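3.2 Procedimento: ensaios do musical escolar

O corpus vem de um único espetáculo, adaptação musical de contos populares, montada pela escola de Pinthorpe com encenação de Remigiusz Pawłowska. Ensaios entre setembro e a estreia. Elenco todo amador, alunos do segundo e terceiro ciclos, mais dois professores em papéis adultos (o Moleiro e a Avó). Texto em versão bilingue, canções só em português.

Cada ensaio foi dividido em blocos: aquecimento vocal, marcação, passagem corrida, notas do encenador. Interessam-nos sobretudo as notas. Foi aí que apareceram as decisões sobre cortes, trocas de papel, entradas do coro. Transcritas no próprio dia, sempre que possivel. Duas sessões perdidas por falha do gravador, não recuperadas.

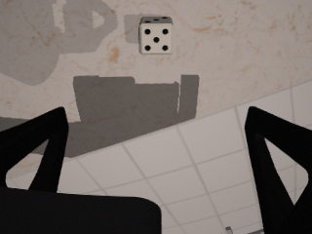 O coro merece um parágrafo à parte. Na partitura original são 10 vozes em uníssono; em Pinthorpe passou a 6, com os restantes alunos distribuídos por papéis falados. Consequência imediata: o segundo ato ficou mais curto, e a canção do mercado perdeu a estrofe final. Pawłowska justificou o corte com o fôlego dos mais novos. Os alunos, nas entrevistas, falam antes do ritmo da cena. As duas explicações não se excluem, mas o caderno de encenação só regista a primeira.

Codificação feita com a grelha de Atton (ver secção 2), adaptada em três pontos: interrupções, sugestões dos alunos, silêncios longos. A categoria "sugestão" deu problemas. Uma criança que canta a frase de outra maneira está a sugerir ou enganou-se? Ficou decidido contar só quando o encenador responde. Critério discutível, mantido por coerencia com o estudo de Gratov.

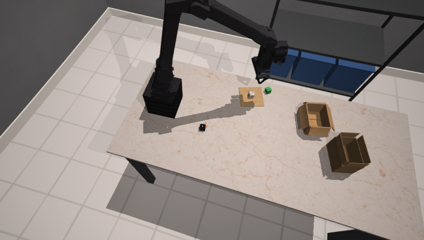
Figura 1. Braço robótico preto junto a uma mesa comprida com tampo de padrão pétreo. Imagem gerada por computador.

3.3 Público e receção

Sala com 500 lugares, 3 récitas. Questionário curto à saída, uma página, perguntas abertas no verso. Respostas muito desiguais: os pais escrevem sobre os filhos, pouco sobre a peça; os avós comentam o som. Quase toda a gente refere a cena da Avó, e vários espetadores pedem o regresso da estrofe cortada, que conheciam do disco. Não tínhamos previsto esse ponto. Foi acrescentado às entrevistas finais, já com o guião fechado, e por isso falta nas primeiras do elenco. A comparação com a montagem de Kołodziej, feita com atores profissionais, fica para a secção 4.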